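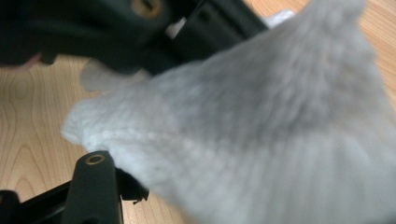

If you've ever stood in a train station at 6 a.m. with cold ankles and a long day ahead, you already know why I started Prandance. I'm Kristine Quiambao, and I'm very happy to tell you that our first line of travel comfort goods goes on sale this November, online and in the shop on Buller Street! The whole thing grew out of one fabric, a light gray fleecy one with short fibers and a soft, fuzzy nap, the kind you fold over on itself and then can't stop petting. I carried a piece of stuff like that in my coat pocket for most of a winter and handed it to pretty much anyone who would hold still.

So what are we launching? Two products to start with. The first is the Sitport, a fold-up seat pad for bleachers, ferry benches, airport floors and that one metal chair in every waiting room. It has a fuzzy side and a plain side, it rolls up small enough for a tote bag, and there's a strap on the back so it won't slide off when you stand up to cheer (or to yell at the referee, I don't judge). The second is the Mangubat wrap, a long, wide scarf sort of thing that works as a lap blanket, a shawl or a pillow if you bunch it up right. I've slept on mine on three different buses and would do it again.

The Mangubat is named for the street my grandmother lived on. She kept a blanket by the front door for anybody who came in from the rain, and I can't tell you how many times I was wrapped up in it as a kid, eating crackers and watching her sew. She'd have plenty to say about our stitching, too. We redid the hem on the wrap four times before I felt okay putting that name on it.

None of this would be happening without Marilou Macapagal, my business partner and the only one of us who can read a spreadsheet without sighing. We met at a craft fair when her table of baby hats was next to my table of truly terrible pot holders. She sold out before lunch and spent the afternoon helping me fix my price tags. I asked her for a quote for this release and got the following by text message:

"Kristine wanted eleven colors. I said gray and blue. We are launching in gray and blue. Please tell people it goes in the washing machine."

It goes in the washing machine! Cold water, gentle cycle, and please hang it up to dry. The dryer will flatten the nap, and you'll be sad, and then you'll email me and I'll be sad too. If that happens anyway, a soft clothes brush helps a lot. Skip the fabric softener.

Our first run is 2,000 pieces in all, split between the pads and the wraps, and every one is cut and sewn in the workroom behind the shop. It's a small space. We have the cutting table, the machines, a kettle and a radio that only picks up oldies, so if you come by for a visit, expect to hear some doo-wop. We're keeping 200 pieces back for walk-in customers so that folks who don't like to order online won't miss out. I'm one of those people myself. I want to squeeze a thing before I pay for it.

On Friday of opening week we're having a little party at the Buller Street shop, from five until the cookies are gone. Come sit on a Sitport, try on a wrap, and bring your questions. Marilou will be at the register and I'll be wherever the noise is. Kids are welcome, and so are well-behaved dogs (there's a water bowl by the door). Street parking is free after six, and the bus stops right at the corner.

A word for store owners, too. We'd love to see Prandance in gift shops, yarn stores, station kiosks and anyplace else where cold, tired people wander in. Our wholesale sheet is short and easy to read, minimums are low, and we'll send you a swatch of each color before you decide on anything. If you write to us before the holidays, be patient with me on the phone. I answer it between seams.

As for what's next, I've got a drawing of a slipper taped over my sewing machine, and Marilou has asked me to leave it there until spring. We'll see!

**For press and wholesale**

Kristine Quiambao, founder, for interviews, product samples and photos of the line

Marilou Macapagal, co-owner, for wholesale orders, pricing and anything with numbers in it

Both of us can be reached at the Prandance shop on Buller Street. Mornings are best.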